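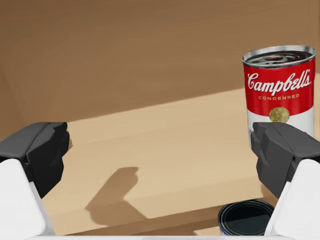 Figure 1. Simulated wrist view, soup can task, gripper open.

Nenlow Tabletop Grasping Set: Data Card

Version dated Aug 1, 2020

Summary
Nenlow is a set of simulated pick-and-place episodes prepared for a two-finger arm under construction in the Sutherland shared workshop. The episodes are used to test grasp planning before any code is run on the physical arm.

Contents
The set holds 1000 episodes across 7 tasks. Of these, 142 belong to the soup can task, in which a red and white can stands upright on a wooden tabletop and a second can may be present nearer the camera. Each episode contains color images, joint positions, finger opening and a success flag.

Rendering
All images are computer-rendered. Lighting direction varies between episodes, and shadows of the arm or fingers may fall across the work area. These shadows are retained. Labels on household goods are rendered as textures and do not imply any association with their manufacturers.

Known limitations
Objects are often partly hidden behind a fingertip pad. Contact friction was set by hand and has not been matched to the pads fitted in the workshop. In 79 episodes the target leaves the camera view before the grasp is complete; these are listed in the file occluded.txt. The Grerari wrist mount, installed in February, sits slightly lower than the simulated one, and the camera offset must be corrected before comparison.

Intended use
The set is suitable for testing and for small training runs. It should not be used as the sole basis for operating the arm near people.

Access
Files are kept on the workshop server under sesto/nenlow. Changes to the Sesto loader must be recorded in the change log.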